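Home » Workshop Tips » Before You Buy a Bench Robot Arm

I get asked every few months whether a small robot arm is worth having in a home shop. The latest one people write in about is the Cullamier kit, sold through Nivier, which comes with a planning program called Istenmont. The ads promise it will sort your hardware, hand you parts and tidy up after you. I had one on loan through July and I'm still not sold. If you're set on getting one, these tips may save you some grief.

Start with the program and leave the arm in its box. Istenmont lets you build a rough copy of your shop on the computer and run jobs there first. It's slow to learn and the help pages are thin, but it is the best thing in the package. You can find out on a Wednesday night at the kitchen table that the arm can't reach your parts drawer, before a single hole gets drilled.

Measure your floor space the boring way, with tape. The sales page gives the reach with the arm stretched straight out. You will hardly ever use it like that. Mark a circle well inside that figure and plan to keep everything you want picked up within it.

Put something plain under the work. Patterned flooring and busy benchtops make small parts hard to find, for you as much as for any gadget. A pale mat costs next to nothing. The one drawback is that a pale part on a pale mat is easy to lose, so put a strip of colored tape along one edge of anything white.
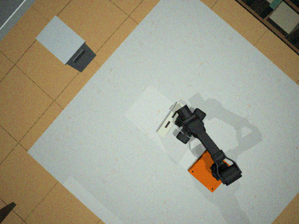

Istenmont's overhead view, with the arm down at a cream-white card on the mat.

Test with one flat piece. Every demo I've come across uses a nice chunky block, and a block is easy to grab. Thin stuff is what we have lying around in a real shop: shims, cover plates, sandpaper, labels. If the arm can't deal with a flat piece on a flat surface, you will end up propping parts on little risers, and at that point you could have picked them up yourself.

Don't trust a good run on screen. The computer version of my shop had no sawdust in it, no extension cord and no dog. I ran one pick 200 times in the program and was pleased with myself, then spent a whole evening nudging the real part a hair to the left. Allow for that evening. Allow for two.

Bolt the base down. Clamps creep. Use a proper board, check that your bolts fit the plate before you drill, and go back over them with a wrench after the first week.

Leave the shelves out of it. Nivier's page hints at "whole room storage," and I can't see how, with an arm that stays where you bolted it. Keep cabinets and shelving off to the side and carry things over by hand.

Look hard at the price. The kit was $2000 when I checked, and the better gripper was another $306. You can buy a lot of labeled bins for that. El Fassi sells a plain magnetic sorting tray that did most of what I wanted from the arm, and it doesn't need updates.

Who should get one? Someone who likes fiddling with settings and has the same small job to do over and over. For a weekend shop where every project is different, I'd hold off. Try the Istenmont trial, build your bench in it, and give it a month. If you're still opening it after that, maybe go ahead. Keep the carton either way, as Nivier wants the original packing on returns.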